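Filed under: Opinion | Automation | Capital planning

Buy the simulator seat before the second arm

Most equipment budgets I am asked to review have the same shape. One line for the arm, one for the gripper, one for guarding, and a small sum at the bottom marked "software and misc." The small sum is where the trouble starts, and it is the line I would enlarge first.

At Tosberg we put in a request last October for 2 arms and matching end effectors. Corinne Villanueva, who signs off anything over the departmental limit, sent it back with one question: what would the second arm do in its first 10 weeks? We had no good answer. The first arm was going to spend those weeks idle between program changes, and the second would have kept it company.

We bought one arm and spent part of the difference on Pralatard seats, so that the handling work could be tried in simulation while the floor was still being cleared. The case for this is a matter of arithmetic. A trial on the real cell needs an operator, a fixture, a part and a booking. A trial in the simulator needs a workstation and an evening. Over the first stretch we logged 1458 simulated grasps. I would not have had the nerve to ask for that many on hardware, and Fitzgerald Abernathy in maintenance would not have granted them.

The usual objection is that simulated contact is wrong. It is wrong in known ways. Friction is a number somebody typed in, and shadows and surfaces are simplified. For budgeting purposes this matters less than people claim. The questions that decide a purchase order are mostly geometric: whether the fingers open far enough, whether the part can be held at a tilt, whether the hand hides the thing it is meant to pick up. A fair model answers these well enough to choose between two catalogue items.
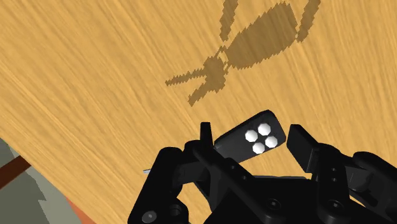
Simulated gripper with a small black studded block between its fingers, over a wood-textured table.

We had two quotes for fingers, one from Zident and one from Kapoor, and the dearer set was dearer by 50 per cent. On paper the extra money bought a wider opening. In simulation our parts never used it. The cheaper set went on the order, and the saving paid for spare pads and a second tool flange, both of which had been struck out of an earlier draft as luxuries.

There are limits. I would not size an air supply from a simulation, nor sign off cycle times to a customer. Cable wear, dust and a part arriving greasy from the previous process do not appear unless someone models them, and few people do. Money for a short hardware trial should stay in the plan, held back until the simulated work has reduced the list of things worth testing.

Licences also need honest treatment. They recur. A seat entered as a one-off in year one will come back in year two as an overspend, and the finance office will remember it. Put it under running costs, next to calibration and training, and name the person who will use it. A seat without a named user should be cut before anything else on the sheet.

My own rule for the next round is plain. No request for a further arm goes forward without a set of simulated runs for the job it is meant to do, stored where the reviewer can open them. Villanueva has agreed to read them. Abernathy wants the list of failed grasps attached as well, sorted by part, and he will have it with the draft.

Contact the editor | Reprints and permissions | Copyright, all rights reserved | Back to top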